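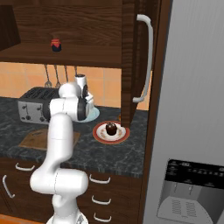

Dilari Club digital chess clock - review
August 17, 2020

I have used the Dilari Club clock for most of the summer, first at home and then at two weekend events with a 90+30 time control. It replaced an older Predley that had started losing its settings whenever the batteries were changed.

The Dilari is a wide, low clock with a single rocker lever across the top. The lever is long enough to hit without looking, and it makes a dull click that doesn't carry to the next board. Players who like to bang the clock in time trouble will find that it stays put. Mine has rubber feet and didn't slide on a vinyl board or on a bare table.

The digits are large and the contrast is good from the side, so an arbiter walking past can read both times. There is no backlight. In a dim playing hall I had to lean in to check the seconds, which only appear once a player is under 20 minutes.

Setting it up

There are 11 preset time controls, including 3+2, 15+10, game in 60 with a five second delay, and the two-stage control most of our local events use. Press and hold the middle button, step through to the number you want, press again. The list is printed on the bottom of the case, but the print is small and on mine it has already started to wear.

Manual setting is slower. You enter each side's hours, minutes, seconds and increment one digit at a time, and if you overshoot you have to go all the way around again. Correcting the time after an illegal move claim took me close to a minute the first time. The Nikolovski clocks do this better, with separate plus and minus keys.

The move counter works as it should. It stays hidden during play and shows when you hold the left button with the clock paused. In the two-stage control, the extra time is added when the first period runs out, whatever the counter says. Some players prefer it added at move 40, and this clock can't do that.

Batteries

It takes two AA cells. The manual claims 3000 hours of use. I can't check that, but the first pair is still going after some 300 games, mostly blitz. The low battery sign hasn't come on yet. Settings were kept when I took the cells out for a couple of minutes - my main complaint about the old clock.

Who it suits

For a club buying a dozen, the presets and the solid lever make sense. For one player who changes time controls a lot, look at the Nikolovski first. I bought mine from Miltden, order code 1049, and it came with a soft pouch that is a little too tight for it.

Good: lever, display size, keeps its settings
Less good: manual setting, no backlight, label print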